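Model Railroad Help > Wiring

Trains stall on far side of layout, tightened everything twice, now what?

Hina Sandhu
Posted Saturday, August 20, 2022

So I inherited my uncle's HO layout (he called it the Vostthorpe & Fleury, there are little signs and everything) and I've been getting it running in the garage. It's 28 feet of mainline in a folded loop with a yard at one end. The near side runs great. On the far side, past the Fleury station, every engine I own slows way down and then quits unless I poke it. Track is clean, wheels are clean. I went underneath and tightened all the screw terminals, and it ran fine for an evening, and then it was right back to crawling. Did them again, same thing. I really don't want to rip the wiring out, he was proud of it! Any ideas before I spend money?

Anatole Boyer

Get a new power pack. Mine was $675 with the throttles and I never had a stall again.

Lionel Pruvost

Please don't buy a power pack yet. If the near side runs well the pack is probably fine, and you're losing voltage somewhere between it and Fleury. Put a meter across the rails right at the pack, then at the far side with an engine sitting there trying to run. You need the load on or the reading means nothing. If it drops by a couple of volts, start looking at the bus wire and the joints. My old layout had 13 feeders hanging off skinny bell wire and it did exactly what yours does.

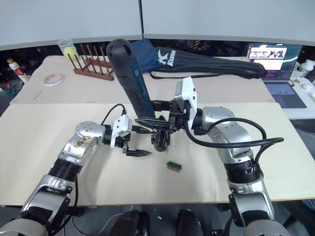 Terminals that loosen up again overnight usually have a wire problem. Either the strands are mashed and half of them broke off, or somebody left insulation under the clamp so the screw feels tight when it's only squeezing plastic. Pull one wire out and look at it before you tighten anything else. I'd take the strips off the layout and do them up on a table, lying on your back with a flashlight in your teeth is miserable. A light beige tabletop like this one is about perfect, the dropped screws show right up (they do NOT show up on my garage floor, ask me how I know). Cut back to fresh copper, strip it again, twist the strands, and put it all the way in.

About power drivers: fine for the screws that hold a strip to the benchwork. On the clamp screws themselves I start low and go easy, and finish by hand if I'm not sure. 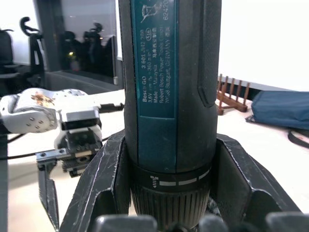 Bosch GO cordless screwdriver, 3.6 V and 360 min⁻¹ according to the label.

Next thing is rail joiners. Slide-on joiners get loose and dirty and should never be your only path for power. Wiggle each one on the far side with the engine parked just past it. If the headlight flickers, you've got your bad joint, and a feeder soldered on either side of it will cure it for good.

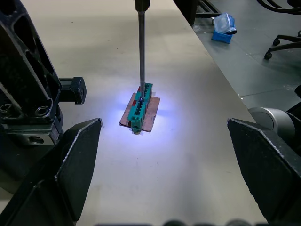
Should I tin the ends of stranded wire before they go under a screw?

Leave them untinned. Solder slowly squashes under the clamp and the connection goes loose, so use bare twisted strands or crimp on a ferrule that fits.

And tug every wire when you're done. A gentle pull, enough to move the cable a bit. I found three bad ones that way last December after I'd sworn they were all good.

Pylyp Kravets

What Lionel said, plus check that the bus is heavy enough. I run 14 gauge for the bus and 20 or 22 for short feeders. Also look for a Munitz style setup where the whole far side hangs off one pair of wires, lots of older layouts in our club were built like that. Adding a second pair near the station took me one afternoon.

Hina Sandhu

Ok wow. Metered it tonight and it's 12.1 at the pack and 8.4 at Fleury with the engine on. Two of the wires still had insulation under the clamp and one came out in my hand with maybe four strands left on it. Going to redo that whole strip tomorrow and then start on the joiners. Thank you!! Not buying anything except wire.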